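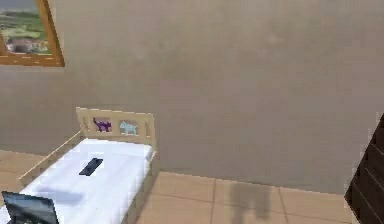
Solène Aubrac-Thiry

« On ne lui donne aucun plan, il se débrouille ! » Je n'avais pas encore posé mon manteau que la responsable du projet Pleline, chez Parmont, me parlait déjà de chambres simulées, de lit d'enfant et de carrelage. Leur méthode ? L'agent cherche un objet de pièce en pièce, et on note ses hésitations — pas seulement ses réussites. « Sur 1 155 essais, il hésite surtout aux portes. » 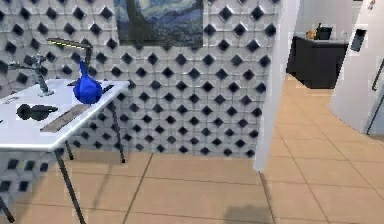 Le vase bleu (ou la gourde, les avis divergent) dans l'appartement simulé.

Et dans un vrai logement ? « On commence en janvier, avec trois pièces. Je dors mal, je vous le dis. »

Commentaires (2)

mughal7 : Et les escaliers ?

Prinex : Merci, j'attends la suite !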